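Phong Quách wants you to stop rinsing your recycling so well

Phong Quách has spent most of his working life around other people's bins, and he has a low opinion of nearly everything printed on their lids.

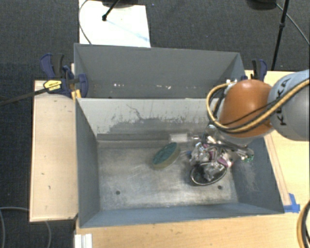

He picked a table by the window at Poleo, the coffee shop on the Griltcombe side of the bridge, and turned down a muffin. It was a Wednesday and the place was busy. He talks fast and doesn't much care who hears him.

"People ask me what goes in which side," he said. "I tell them to call the town. Then they say they called the town and got a different answer from the one on the flyer. Well, yes."

Quách ran sorting lines for years before he went out on his own as a waste adviser, mostly to apartment buildings. His complaint, if I can boil two hours of it down, is that the household end of recycling has been loaded with rules that make residents feel busy and do little for what gets sold at the far end. He puts hot water high on the list.

"You've got people running the tap over a peanut butter jar for 5 minutes. Scrape it out with a spatula. If it still smells like peanut butter, fine, it's a peanut butter jar."

I told him that sounded like permission to be lazy. He shrugged. Lazy people, he said, had never been his problem. The trouble came from the hopeful ones, who put in garden hoses and the frying pan with no handle because it would be a shame to throw them out.

Last year he looked into one building on Metuvgate with 152 apartments, where the managers had paid for new signs in every trash room. They told him the signs had been a success. He asked how they knew.

"They said the residents liked them. I like them too. They're nice signs. What did the bags weigh before, what did they weigh after? They hadn't weighed a thing."

I wondered whether he was being fair. Weighing bags costs money, and a building manager has boilers to worry about. He granted me the boilers. He wouldn't grant that a program can claim results it never measured, and he came back to this three more times before we left.

He is just as hard on the companies that haul the stuff. Ask one how much of a load gets turned into something new, he said, and you will hear how much gets collected. "Those are 2 different questions. Anybody who answers the first one with the second one is selling you something."

Some of this I could check and some I couldn't. The manager at Metuvgate didn't return my calls. A neighbor of mine who lives in the building said she remembered the signs going up and couldn't remember what they said.

Quách does have a few things he thinks work. Smaller trash cans, for one. Fewer pickups, though he knows how popular that is. He spoke well of a mosque kitchen he helped during Ramadan, where the cooks served smaller first plates and let people come back for more. Did it cut the waste?

"Looked like it," he said. Then he caught himself. "No, I didn't weigh it either. Put that in."

Before he left he took the lid off his paper cup, looked over the row of bins by the door, and dropped both pieces in the trash.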